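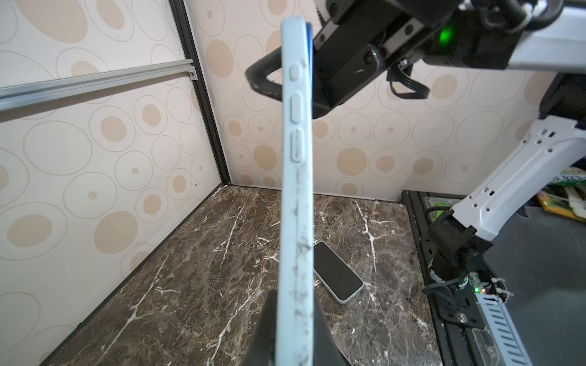
Flitach two-arm bench kit

$3586 for the full kit (two arms, two grippers, wrist cameras, frame and cables)
$2000 for the single-arm version
Ships in 18 days
Sold and supported by Endby

Hi, I'm Wenceslao. I run the bench side of Endby, which mostly means I build these kits, pack them, and answer the emails. I've rewritten this page because the old one was a spec table and a buy button, and I kept getting the same long, worried message from people trying to work out what they'd be spending. So I've put my usual reply on the page. It's long! Get a coffee.

Who buys this

Mostly small repair and refurb shops, a few school labs, and people who handle a lot of the same sort of object and want to try out automation before they talk to a big integrator. Phones are the big one. Phones, tablets, remote controls, small boxes, anything you'd pick up in one hand and turn over to look at. If your parts weigh more than a full can of soup, or you need to place something to the width of a hair, please don't buy this. I'd only have to refund you and we'd both be out the shipping.

Do you want one arm or two?

This is the first thing to settle and it makes the biggest difference to your budget. One arm is fine if you're picking things out of a tray and putting them down somewhere else. It'll do that all day. But the minute you want to turn something around, or hand it over, or hold it steady while something else happens to it, one arm gets awkward fast. You end up making little jigs and ledges to lean the part against, and each jig costs you an afternoon.

Phones are a good example. Lying flat on a table, a phone in a case is a rotten thing to grab (thin, slippery, rounded corners) and once you've got it you usually want to see the edges: buttons, charging port, scuffs on the case. With two arms, one can hold the bottom end while the other takes the top, and you can stand it up and get a proper look down the side. With one arm you're regrasping over and over.

You can buy the single and add the second arm later. I'm happy to sell it that way, but be warned that it comes out dearer than buying the pair, and you'll have to redo your calibration. If you already suspect you'll want two, get two.

What's in the box

Two arms with black base mounts
Two grippers with the curved fingers, fitted
A small wrist camera for each arm, with its bracket and cable
The aluminum frame: rails, posts, brackets, and a bag of screws with more in it than you need
Cable chain for the moving runs
Two power supplies, one per arm
Control boards, already flashed
A printed setup sheet, and my email address on the back of it

What isn't in the box

Please read this part twice, as it's where budgets come apart.

A computer. You need a reasonably recent desktop with real USB ports on it. A hub will get you through the first hour, and then one camera will drop out and you'll write to me. I'm not sending a computer because most people have one and the ones who don't have strong opinions.

A table. Any sturdy one will do. It has to be stiff, and it has to be deep enough that the arms can fold back without hitting the wall. A wobbly table makes everything look like a software bug. If you can rock it with one finger, fix that first.

Side panels and whatever you cover them with. The frame has slots for panels, and you can cut your own out of whatever's cheap. People ask if they really need them. Yes, if there's a walkway or a window behind the bench. The cameras see everything back there, and if you're training anything on what they see, you'd like that to be under your control. Patterned wallpaper is fine, plain is fine, and I know a customer who swaps hers around on purpose so the software doesn't get too fond of one look.

An emergency stop. I used to include one and people complained about the type, so now you choose your own. Do buy one. Put it where you'd naturally slap your hand, and don't put it behind the monitor.

Lighting. Cheap LED panels are okay. Point them at the ceiling, or you'll get a white blob on every phone screen.

Grippers and fingers

The standard fingers are the black curved ones. They're good on edges and on soft cases, and they're what I'd start with. Bare glass is harder. For that I sell the Pludus sleeves, which are just grippy covers that slide on over the tips, and they come in a bag of 50. That sounds like a silly amount. Then you run the bench for a month and you understand. They wear, they pick up dust, they go shiny, and a shiny sleeve drops phones. Budget for a bag with the kit, and another one after that if you're running it every day.

Fingers themselves do break, usually when someone drives the arm into the table by hand. Keep a spare pair. Changing one is a screwdriver job and takes less time than finding the screwdriver.

Cables, or where your first month goes

I'd love to tell you the clever parts are what go wrong. It's cables. Every joint that moves drags something with it, and if a loop is too tight it'll pull out at the far end of the reach, and if it's too slack it'll hang down in front of the camera or catch on the other arm. The chain handles the bottom run. Up at the wrist you're on your own, so leave a loop, tie it loosely, move the arm by hand through everything you plan to ask of it, and only then cut the tie ends.

Order one spare of every cable. They're on the parts page and they're cheap. The kit doesn't include spares, and I know, I know, it should. I'm working on it.

A rough way to plan the money

Start with the kit price. Add the computer if you need one, then the table, panels, lights, and stop button. Then add sleeves and spare cables and one pair of fingers. That's your equipment number and it's the easy half.

The other half is somebody's time, and this is where I'll be a bit of a nag. Someone has to own the bench. It needs a person who knows which supply feeds which arm, who notices when a screw is backing out, and who has the afternoon free when it stops. If you hand it to whoever's around, it'll be under a dust sheet by winter. Work out what that person's hours cost you and write it on the same sheet as the hardware. If the total makes you wince, wait a year. I'll still be here.

Also leave yourself room for test parts. You'll want objects you don't mind dropping. For phones, get a few dead ones, put them in the cases your real ones come in, and use those until you trust the setup. Different case colors help too. A dark case on a dark table is hard for a camera, a pale one is easy, and you want to know about the hard ones early.

Setup, in the order I'd do it

1. Build the frame on the table where it's going to live. It's a pain to move afterward.
2. Bolt the arms down and leave the covers off for now.
3. Run the cables, then move each arm through its full reach with the power off.
4. Power up one arm at a time. Check the lights on the board before you ask it to move.
5. Fit the cameras and check both pictures on the computer.
6. Calibrate. The sheet walks you through it.
7. Put one object on the table and pick it up, slowly, with your other hand near the stop.
8. Add the second arm and keep the speed low until you've seen them share the space a few times.

Give it two days. I can do it in an afternoon but I've built a lot of these.

What a customer told me

Minttu Suominen bought a pair for her phone resale shop, Beltrán, and she let me put a bit of her email here:

"The arms were the part I'd budgeted for. I hadn't budgeted for the better table, the second set of lights, or me sitting there every evening for three weeks. I'd still buy it. I'd just tell my past self to stop trying to make it fast. We use it to turn phones for the side and edge checks and it's slow and steady and my wrists are happier. Please put the spare cables in the box."

Fair enough, Minttu.

Questions I get a lot

Can it run overnight? It can, but I wouldn't leave it alone until you've watched it through plenty of full days. Something slips, the part ends up on its side, and the arm cheerfully tries to grab the air until morning.

Does it come assembled? The arms do. The frame doesn't, because the box would be the size of a fridge.

Is it loud? No. There's a whir from the joints and a click from the grippers, and you can talk over it.

Can I mount my own gripper? Yes, the bolt pattern drawing is on the parts page. Keep it light. If you add weight at the wrist you lose reach at the far end, and the joints will complain.

Do you do invoices for schools? Yes, email me before ordering and I'll hold a kit while your office sorts out the paperwork.

What about returns? You've got thirty days, and it has to come back in the original box with the foam. Please keep the foam.

Warranty and stock

One year on arms, boards, and power supplies. Fingers, sleeves, and cables are wear parts and aren't covered, though if something shows up broken just send me a photo and I'll mail you another.

I build in small batches. If the button says "waitlist," the current batch is gone, and joining the list costs nothing and doesn't commit you to anything. The next batch goes out in October.

Prices last checked 10/5/19. Shipping is worked out at checkout and depends on where you are. For orders of more than one bench, write to me first, as I can usually put two frames in one crate and save you some freight.

Wenceslao Gallegos
Endby

Related: Flitach spare cable set | Flitach finger pair, black | Pludus sleeves, bag | Panel cutting guide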